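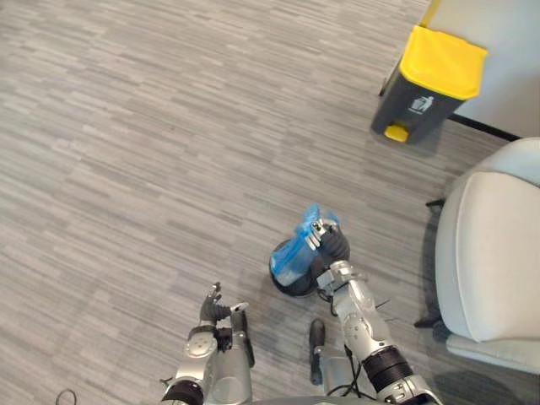 Section 7: Setting up the Brasteo desk phone

Set the phone up at the desk where it will be used. You need the base, the handset, the coiled cord, and the gray network cable from the box. Your extension number is on the card from the phone desk.

1. Turn the base over and snap the stand into the 2 slots. The steeper position suits a low desk.
2. Plug the coiled cord into the handset and into the jack on the left side of the base.
3. Plug the network cable into the jack marked LAN and into the wall.
4. Wait for the display to show the time. The first start can take several minutes.

Caution: Do not unplug the phone while the display reads UPDATING. A phone stopped at this point has to go back to Flandier for repair.

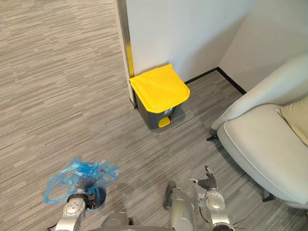

Can I plug my computer into the phone?
Use the jack marked PC. The computer will lose its connection whenever the phone restarts, so save your work first.

5. Press MENU, choose Sign In, and enter your extension followed by the pound key.
6. Enter the temporary PIN from the card. The phone asks for a new one right away.

Note: Extensions moved over from the old Pruitt system in February keep their numbers but not their greetings.

To set up voice mail

1. Press the envelope key and enter your new PIN. 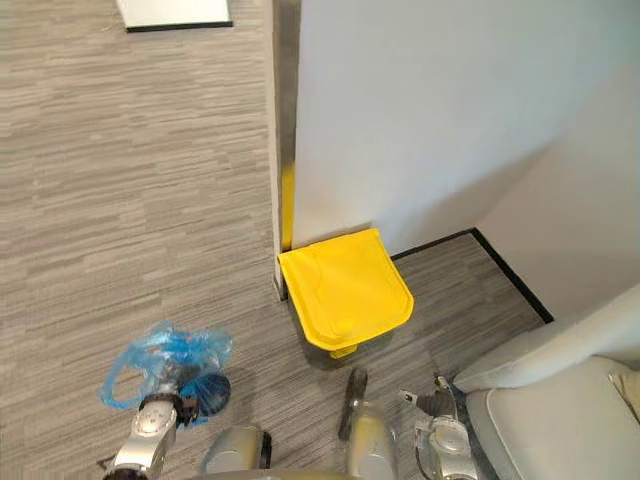

2. Record your name at the tone, then press pound.
3. Record a greeting, or press 2 to keep the standard one.

The mailbox holds 100 messages. When it is full, callers hear a busy tone and cannot leave anything. Deleted messages stay in the trash folder for 7 days and still take up space until then.
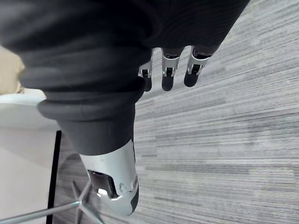 Noemi Thibodeaux

Revised Mar 5, 2020

To forward calls

1. Press FWD and dial the number, starting with 9 for an outside line.
2. Press FWD again. An arrow shows on the display.
3. To stop forwarding, press FWD once.

Note: Forwarding stays on after a restart.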